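Seit drei Jahren lebe ich in Vallcombe, und seit drei Jahren schreibe ich meine Briefe mit der Hand. Deutsch ist nicht meine erste Sprache. Vielleicht fällt mir darum stärker auf, wie viel Mühe ein handgeschriebener Satz kostet, und wie viel Geduld man bekommt von dem, der ihn liest.

Im Januar hat unsere Stadtverwaltung beschlossen, dass Anträge nur noch über das Portal Laneo gestellt werden dürfen. Das Papierformular ist abgeschafft. Ich halte diese Entscheidung für falsch, und ich möchte erklären, warum. 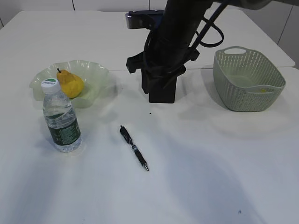
## Wer am Schalter steht

Meine Nachbarin, Frau Batista, ist über 70. Sie füllt ein Formular schneller aus als ich, mit Druckbuchstaben und ohne Fehler. Am Bildschirm dagegen verliert sie nach 16 Minuten die Sitzung und muss von vorne beginnen. Die Verwaltung nennt das eine Frage der Gewöhnung. Ich nenne es eine Schwelle, die man vorher nicht hatte.

Auf Papier kann man zögern. Man lässt ein Feld leer, trinkt einen Kaffee, fragt die Tochter — und das Feld wartet. Das Portal zeigt in derselben Lage eine rote Meldung, und wer die Sprache nur halb versteht, der glaubt, er habe etwas Verbotenes getan. Mir ist das auch passiert, beim Antrag für den Parkausweis. Ein Stift und ein Lineal, um die richtige Zeile zu halten, hätten mir gereicht.

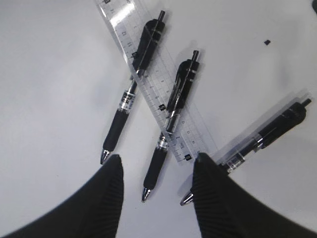
Rosângela Seixas hat mir auf einen früheren Entwurf geantwortet, ich würde das Papier verklären: Sie habe als Pendlerin oft einen freien Vormittag für eine einzige Unterschrift geopfert, und das Portal erspare ihr diesen Weg. Darin hat sie recht. Ich verlange auch nicht, dass man Laneo abschaltet. Ich verlange, dass neben dem Portal ein Stapel Formulare liegen bleibt.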